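October 24, 2025
Workshop notebook, Felberg

Penum dye trials, batch 15. Carried on from the May entries.

Bath made up first thing with tap water again, as the Brondent softener cartridge hasn't come. I want to compare it with the May results, which were all done on softened water, so keep that in mind before reading too much into the shades below.

Wool was the undyed two-ply from the Min order. Scoured yesterday, left in clean water overnight, spun out this morning. Total dry weight 442 g. Alum mordant as usual, no cream of tartar this time. Brought up slowly and held just under a simmer for an hour, then left to cool in the pot.

Skein A went in the weld bath straight from the mordant. Good yellow within 15 minutes and not much change after that. Slightly greener than the May one. Could be the water, could be the older weld. The tops from this bag have lost some colour and there was a lot of dust at the bottom, which I sieved out and didn't use.

Skein B went in the madder. Trouble keeping the temperature down. The hotplate runs on past the setting and doesn't cut out until it is well over, so for part of the time the bath was hotter than I wanted and the red has gone towards brown. Not a bad brown, but not what is on the card. Repeat this one on the other hotplate.

Skein C was the overdye, weld first and then a short dip in the indigo. Vat was sluggish. Surface had a decent skin on it but the liquid underneath looked too blue, so it wanted more reducing. Gave it another feed and 2 hours with the lid on, and it came back to yellow-green. Dipped, aired, dipped again. Patchy near the ties, which I had done up too tight. Use figure-of-eight ties, loose, next time.

Rinsing: A clear on the second rinse. B still giving colour on the fourth. C smelled of the vat until it had been through a weak vinegar rinse.

Rub test on dry samples tomorrow. Light test strips to go in the south window with half of each covered in card, same as before.

Store room, blue shelving: samples from this batch go on the left of the top shelf.

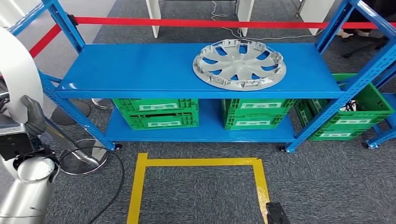 Blue shelving, store room. Green crates on the lower shelf.

Labels need to be the tie-on kind. The stuck ones from May have come off three of the skeins and I've had to match them by weight.

Stock: the alum tub reads 4000 g on the lid but that was when it was new. Weigh it and write the proper figure on. Weld low, madder fine, indigo enough for one more vat.

To do
Chase Brondent for the cartridge
Repeat B, other hotplate, thermometer clipped to the side of the pot
Copy the shade card numbers into the Penum folder
Wash the sieve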